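Soscombe 522 open metal bin

Storage and sorting > Open bins > Grey metal

The Soscombe 522 is an open-topped metal bin for mixed small goods that have to stay visible and within reach. It is sold singly or in back-to-back pairs and is intended for sorting benches, returns desks and packing rooms. The bin has no lid and no internal dividers as supplied.

Layout

Two bins placed back to back share one run of worktop, so stock can be moved from one to the other over a single pair of rims. Side surfaces in wood may be fitted flush with the bin ends or left free-standing. Order the joining strip (part 118) if the pair is to be moved once loaded.

Loading

The 522 suits assortments in which no two items have the same shape: hairbrushes, flat packets, crumpled soft goods, shiny or transparent pieces. Spread the items over the floor in a single layer where possible. Flat packets should not go under heavier goods — they are easily missed when the bin is emptied.

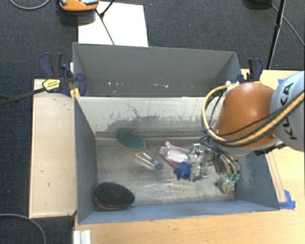 Finish and wear

The inner floor marks with use, particularly where hard items are dragged. Marking does not affect the bin's function and is not covered by the guarantee. Clean with a damp cloth and mild detergent. Do not use wire wool or scouring powder.

Specification

Model: Soscombe 522
Colour: grey
Internal length: 400 mm
Guarantee: 3 years
Supplied with: fixing screws, rim protector
Not supplied: wooden side surfaces, joining strip

Ordering

Bins ordered as a pair are packed together and cannot be delivered to separate addresses. The older Nirley bin has a narrower rim and will not accept the 118 strip. Customers replacing one Nirley bin of a pair should replace both.

Trade enquiries: Davina Skinner
Spares and returns: Elikem Yakubu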